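Chapter 2
Knives, Boards and a Clear Stretch of Table 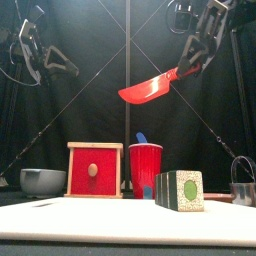 Most of us learned to cut vegetables at somebody's elbow, long before we owned a knife of our own, and so we tend to skip the part that comes first – making room. In this chapter we'll spend a good while on the table itself before we slice a single carrot (be patient with me!). You'll sort what belongs near a blade from what can wait on a shelf, and then we'll move on to grip. Have your Flomham workbook open to the kitchen plan you drew in Chapter 1.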